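Sorting loose bricks at the Prultgate parts room
Apr 13, 2023

The parts room at Fullton buys back used building blocks in mixed lots and sends them out again by color. The supervisor of the sorting bench has run it since February of last year. We asked her how a lot is broken down.

"Color first, shape second," she said. "If you start with shape you handle every piece twice."

Each color gets its own container. Green and blue go in teal bins at the back of the bench, and brown goes in a yellow tray at the front. The pile stays in the open space between them.

"The tray is shallow, so brown is easy to check by eye. A tall brick can stand on end in there and it makes no difference. We are not stacking at this stage."
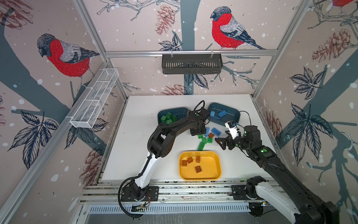

Pale shades and odd lengths

Pale blue is the usual source of errors. The room's rule is that it goes with blue at the bench and is separated later under a daylight lamp.

"People want to make a fourth group for it. Then they want a fifth one. I keep it at three and let the second pass deal with shade."

Long bricks are left in with the short ones until a bin is emptied. Lot 2531, a mixed purchase from a school in Jerkevel, was entered at 2000 pieces and took 13 sessions to clear, including the second pass.

Asked about the white bench top, she said it was chosen for contrast. The earlier top was dark brown.

"You could run your hand over a brown piece and still miss it. We changed the top and left everything else as it was."

Sorted lots are bagged by color and weighed before they go to the Degefa store.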